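職場実習報告書　ロボットが隣に来た日から
中古パソコン再生工場「ドロルトウ」における自動化と働く人の変化 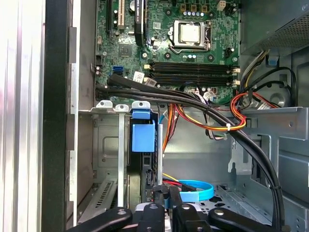

1．はじめに

私たちの班は九月、デスクトップパソコンの分解と再生を手がけるドロルトウの作業場で実習を行った。班員は四人。志望理由の欄には全員が「自動化の最前線に関心がある」と書いたが、うち二人は駅から近いことを重視していたと後に認めている。

調査の問いは単純で、分解ラインにロボットアームが入ったあと、そこで働く人の仕事はどう変わったか、である。「楽になった」「仕事を奪われた」のどちらかで書けるだろうと思っていたため、下書きは実習前に半分できていた。その半分は捨てた。

2．作業場の概要

分解ラインには作業台が並び、アームはそのうちの四台に据えられている。現場での呼び名は「フロルヌム」。導入時のシステム名がそのまま残ったもので、由来を尋ねても誰も知らなかった。作業指示を出すソフトのほうは「ガケオ」という。朝礼で「今日もガケオの機嫌がよさそうなので」という発言があり、私たちは最初、ガケオさんという上司がいるのだと思っていた。

分担は次のとおりである。側板を開けて筐体を寝かせるのは人。ケーブルをつまんでよけたり、コネクタを抜いたりするのはアーム。抜けなかったものを抜くのは、また人。マザーボードの取り外しと検査も人が行う。メモリ、ドライブ、電源はそれぞれ別の箱に分けられ、箱を運ぶのも人である。工程表では「自動」の欄が青く塗られていて立派に見えるが、青と青の間には必ず誰かが立っている。

3．何が難しいのか

実習前の私たちは、難しいのはネジだと考えていた。ライン責任者のリューディガー・バウアーファイントさんによれば、ネジはむしろ素直なほうだという。

「ネジは動かないからね。問題はケーブルだよ。ケーブルには性格がある」

確かに、開けた筐体の中をのぞくと意味がわかる。太い黒のケーブルが基板の下端に沿って這い、その下を赤、橙、黄の細い線の束がくぐっている。束は結束バンドで留めてあり、ドライブのそばでは平たい青のSATAケーブルが輪を描いている。人間なら「これを持ち上げて、こっちを先に」と二秒で決めるところを、アームは指先を近づけ、止まり、少し戻って、また近づく。見ているこちらの肩が凝る。

同じ型番でも、組んだ人によって配線の通し方が違う。几帳面な人の組んだ機械は分解しやすく、急いで組まれた機械は分解しにくい。何年も前のどこかの誰かの残業が、いまドロルトウのアームを悩ませていることになる。

4．数字で見た変化

一日の分解台数は、導入前の平均が204台、導入後が218台であった。会社の目標値は200台なので、導入前から達成していたことになる。この点を質問すると、バウアーファイントさんは「目標というのは達成しやすい位置に置くものだ」と答え、それ以上は教えてくれなかった。

14台の増加をどう見るかは班の中でも意見が割れた。導入後はラインの始業が早まっており、増えた分がアームの働きなのか早起きの働きなのか、私たちの資料では区別できない。グラフにするときに縦軸を200から始めると大変な成果に見えたが、指導教員に見つかって直した。

5．働く人の変化

（1）手から目へ
分解歴の長いスヴェニャ・オスターマンさんは、以前は一日中自分の手でコネクタを抜いていた。今はアームの横に立ち、止まったら助ける係である。手首の痛みは減ったそうだ。代わりに増えたのが目の疲れで、「編み物をしている人を八時間見張る仕事を想像して」と説明された。想像したところ、確かにつらかった。

（2）技能の伝わり方
オスターマンさんは、固いコネクタを抜くときに爪の引っかかりを指で感じ、抜ける寸前に力を緩める。この加減をアームに教えるため、遠隔操作で何度も手本を見せたという。ところが新人には同じことを教える機会が減った。新人が初めて触るコネクタは、アームがあきらめたもの、つまり一番固いものになるからである。初心者向けの仕事から順に自動化すると、初心者の居場所がなくなる。今回の実習で私たちが最も考えさせられた点である。現場では、午前のうち一時間はアームを止めて新人が手で分解する時間にしている。

（3）会話
導入前は作業しながらよく雑談をしたそうだ。導入後しばらくは皆が画面を見て黙っていたが、いまは会話が戻っている。話題の多くはアームの悪口である。共通の話し相手がいなくても、共通の文句があれば職場はまとまるらしい。

（4）責任の置き場所
部品の破損があった場合、記録用紙には担当者名を書く欄がある。アームが壊した場合にも、隣に立っていた人の名前が書かれていた。オスターマンさんがこれに抗議し、欄は二つに分けられた。新しい欄の見出しは「機械」で、導入から実習時点までに行われた改善のうち、現場で一番評判がよいのはこれであった。

6．比較：シュタインバッハの場合

近隣のシュタインバッハ作業所も訪問した。同じように中古機を扱うが、アームは置いていない。一台にかける時間は長いものの、休憩の取り方は自由で、配線の状態について全員がやたらに詳しい。導入を検討したことはあるかと聞くと、「見積書はある」と言って引き出しを指された。引き出しは開けてもらえなかった。

7．考察と残った課題

ドロルトウで人が減ったという事実は、今回の聞き取りでは確認できなかった。変わったのは仕事の中身で、手を動かす時間が見守る時間に置き換わり、難しい部分だけが人に濃縮されて残っている。濃縮された仕事に賃金が見合っているかどうかは、資料をもらえず調べられなかった。次の班にはぜひここを聞いてほしい。聞くなら昼食後がよい。

また、私たちが話を聞けたのは日中の担当者のみで、早い時間帯の人には会えていない。始業が早まったことの影響を書くのに、早起きした班員がいなかったためである。

謝辞
お忙しいなか質問に答えてくださったバウアーファイントさん、オスターマンさん、シュタインバッハ作業所の皆さんにお礼を申し上げます。実習中に曲げてしまったコネクタのピンについては、「機械」の欄ではなく、班の名前で記入しました。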